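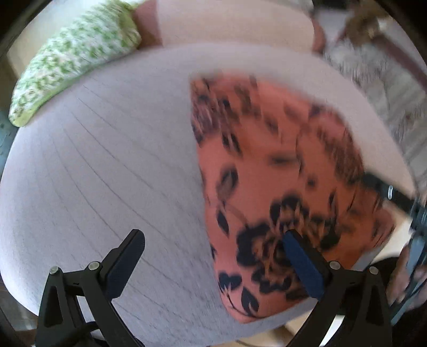
View from the gripper camera. Orange floral piece on the grey cushion, blue pad side going in on the flowers.

Hand-held gripper – smeary picture and it won't pick cloth off a cushion

Posted by Celeste Antunes
Tags: gripper, camera, cloth, home build

Hi all, quick one before I go and get the kids, sorry if it's a mess.

Building a hand-held gripper at home, called Bemby in our house, don't ask. Trigger in the handle, servo pulls both jaws, camera sits up on the body looking down past the jaws. Plan is to do the grabbing by hand first, record it, then bolt the same jaws on a small arm in the garage later in the year. Arm doesn't exist yet. So for now it's me walking round the living room pinching things off the sofa.

Two problems.

First one, picture goes smeary whenever I move. See above, the black flowers on the orange stuff have gone sideways, and the furry throw at the top is mush. If I hold dead still it's fine, but then what's the point. Tried a lamp, bit better, not much.

Second one, cloth. Hard things are no bother – mugs, remote, tape measure. But put a thin bit of fabric on a soft cushion and the jaws just push the whole lot down. Cushion gives, pads slide over the top, I come up with nothing. Or I get a pinch of the cushion cover as well and the entire cushion comes along for the ride.

What I've got: servo from the Plukico kit, Kasov board in the handle, jaws printed by me. Closed end is 2000 microseconds, have tried going past that and it just buzzes and gets warm. Camera is on auto everything. Exposure says 261 when I read it back, no idea what the units are.

Do I need a stronger servo? Or different pads? Dont want to spend much. Also the corners of the picture are dark and I can't tell if thats the lens or a setting.

Thanks in advance x

Edit: yes it does the same on the bed. Yes I charged it.

Ivars Vaher

Not the servo. Please don't buy a bigger servo, you'll just squash the cushion harder.

Camera first as it's quick.

Auto exposure is your problem. Indoors in the evening it holds the shutter open as long as it likes and everything moving turns to soup. Switch auto off, set it by hand. On a lot of cheap USB cameras that exposure number is in units of 0.1 ms, so 261 would be 26.1 ms – miles too long for waving about. Check yours though, some drivers use a completely different scale. Easy test: halve the number, see if the picture gets darker. Keep going down till a quick wave across the cushion looks sharp, then put the brightness back with gain and light. It'll be grainy. Grain is OK. You can still find an edge in a grainy picture, you can't in a smeared one.

Set it AFTER the stream is open, not before. Some drivers put auto back on when you start streaming and say nothing. Lost an evening to that. Read the value back once it's running.

Light: one lamp from the side is poor for this, gives you hard shadows off the jaws as well. Point it at the ceiling if the ceiling's white. And if you get dark bands crawling up the picture once the shutter is short, that's the mains flicker, set the anti-flicker to 50 Hz or try a different bulb.

Dark corners, that's normally a wide lens that doesn't cover the whole sensor. No setting for it. Crop if it bothers you. I wouldn't.

Now cloth. You're pressing straight down with the pads facing each other and hoping the cloth comes up in between. On a table that sometimes works, table doesn't move. On a cushion the cushion goes down with you. What I do:

Go for an edge or a corner. Never the middle if you can help it. Your orange piece has a tip that hangs down towards the jaws, I'd be going for that instead of sitting on the flower.

Come in low, nearly sideways. One pad slips under the edge, the other comes down on top.

If you really must do the middle, touch very lightly with both pads apart, then close slowly so they drag the cloth together into a ridge. Lightly!! The moment the cushion dents you've lost, it bulges up between the jaws and you pinch the cover.

Close slow. Don't send the closed position in one jump. Step it in a loop with a little pause, and stop stepping when the pads meet. Also back off your closed end a touch from 2000, buzzing means it's stalled against itself and a small servo will cook.

Pads – what matters is grip against the cloth versus how much the cloth grips the cushion. Are your two pads the same stuff? One looks blue and the other black to me. If one grabs and the other slides you get a drag to one side and no ridge. Make them match before you test anything else.

Get it working on a folded towel first, then cushion.

Celeste Antunes

Ah brilliant, thank you. No they're not the same, the blue was what I had left. Will do a matching pair tonight. Edge thing makes total sense, feel a bit daft.

sprocket_nan

agree with above mostly but get the stronger servo anyway, I did and mine is great. metal gears. Zariņš had them last time I looked, postage is a pain

Ivars Vaher

Great for what though? For lifting a drill, sure. She's lifting a scrap of cotton or whatever it is. Force isn't what's missing.

sprocket_nan

fair, mine is for firewood

Pete in the box room

Coming from the arm side, few things to add. In a rush.

Sort your pinch by hand now like Ivars says, but do it the way an arm could do it. When I did mine I had a lovely little wrist roll that scooped cloth up every time, felt very clever, then the arm I built had no joint to do it with. 3 weeks of recordings in the bin. Decide what joints the arm will have, then only move like that. Tape a splint on your wrist if you have to, I'm serious.

Check the mount too. Wobble the camera with a finger. If it moves at all you'll get blur from that on top of the exposure, specially when the servo kicks. Mine was on 2 screws and it nodded. Third screw, fixed.

Cloth on cloth: thin foam tape on the pads is cheap and gives a bit, worth a go. Goes fluffy after a while and then it's useless, peel it and do another. Wipe pads before a session, anything furry on that sofa will be all over them by teatime.

And log the jaw position with the video if you're not already. The board knows what it told the servo. Saves guessing later whether you had hold of anything. If your servo has no feedback it's only the commanded value but still better than nowt.

Don't bother with the dark corners.

Celeste Antunes

Update, quick. Matching pads on, exposure on manual and MUCH lower, lamp at the ceiling. Flowers look like flowers when I move now. Bit grainy. Auto did switch itself back on once, so thanks for that warning.

Got the corner of the orange bit third go, coming in sideways. Middle still hopeless. Haven't done the slow close loop yet, that's next, and I'll look at the camera screws. Pete, no idea what joints the arm will have, will go and have a think. Marking Ivars' one as accepted.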